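Section 2: Planning and budgeting for your two-arm station

Read this section before you order anything. It covers the money, the floor space and the shopping list for a two-arm cloth-handling station, and it assumes you have already picked your arms from the list in Section 1. Building starts in Section 3, and that's where most people want to be (we did too!), but an afternoon spent here with a tape measure and a spreadsheet makes the rest go far more smoothly.

The prices we quote in the Boswood parts list are updated each June. Check them again before you send a purchase request.

2.1 Decide what the station is for

1. Write down the first task you want the arms to do, in one sentence. "Pick up a small cloth with both arms and fold it in half" is a good one. "Laundry" is far too big.

2. Write down the largest item you will ever put on the surface, with its size laid out flat.

3. Write down the smallest and thinnest item. Thin fabric is what sends people back to buy new fingertips, so be strict with yourself at this step.

4. Share the sheet with whoever holds the budget. You'll be amazed how many questions it answers before they are asked.

Note: If your list holds both bath towels and handkerchiefs, plan for two sets of fingertips from the start. Swapping them is quick once both sets are in the drawer.

2.2 Measure the room

1. Mark the outline of the bench on the floor with tape.

2. Add 54 cm of clear space on the side where you will stand to reach the arm bases. You will be kneeling there with a screwdriver more often than you expect.

3. Check that the door, the lift and any tight corners will take the longest piece of rail in one length. Cutting it on site is possible but hard to do squarely.

4. Find the nearest two sockets on the wall. Write down which circuit they are on.

5. Stand in the taped outline at nine in the morning and again at three in the afternoon and look for direct sun on the work area. Strong glare makes camera work harder, so allow for a blind or side walls if you need them.

Caution: Do not plan to share the bench with other work. The clear area around moving arms must stay clear, and a shelf "just for now" soon fills up.

2.3 Build the budget

Now the fun part – putting real numbers against real parts. We split the costs into five lines, and we recommend you keep them apart even if your finance office wants one total.

Line A, arms and controllers. The biggest figure by a long way, and the easiest to get right, as it comes straight from the supplier's quote.

Line B, grippers and fingertips. Order the fingertips separately and buy spares. They are a wearing part, and a pair that has lost its grip can make a perfectly healthy station look broken.

Line C, frame, rail and mounting plates. Ask for the screws to be included. Ask twice.

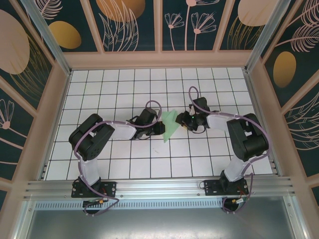

Line D, cables and cable management. Everybody underspends on this one! An arm needs enough slack to reach the far side of its range and fold right back on itself, so measure the cable run along the arm at full stretch and then add a generous loop at the wrist and another at the base. Slotted trunking is cheap and worth having. So is a bag of spare connectors.

Line E, test materials. Set aside 200 for cloths in mixed sizes and fabrics, in whatever currency you are working in. Buy several of each, all from the same batch, so that you can replace a frayed one without changing your results.

Note: Add a reserve of about 21 per cent on top of lines B to E. The Corkutgate station used nearly all of its reserve on brackets and longer cables. The Hoklow station hardly touched its own, and spent what was left on a second set of fingertips.

2.4 Place the orders

1. Order the arms first. They have the longest wait.

2. Order the frame and rail next, and ask the supplier to confirm the hole spacing in writing against the drawing of your mounting plates.

3. Hold back the cable order until the frame is standing and you can measure the run on the real thing.

4. If you are using the Urrutia wrist kit, check the version number on the quote. The older kit needs an adaptor, sold separately.

5. Agree a delivery day when two people will be in. We ask for a Wednesday, which leaves time to report damage before the weekend.

Caution: Do not unpack the arms until the frame is bolted together and level. Leave them in their boxes, the right way up, in a dry room.

2.5 Before you move on

Go back to your sheet from 2.1 and read the first task again. If it has grown while you were shopping (ours always does – it's so tempting), cross out the extra parts and save them for later. Then file the quotes with the room measurements and turn to Section 3, Assembling the frame.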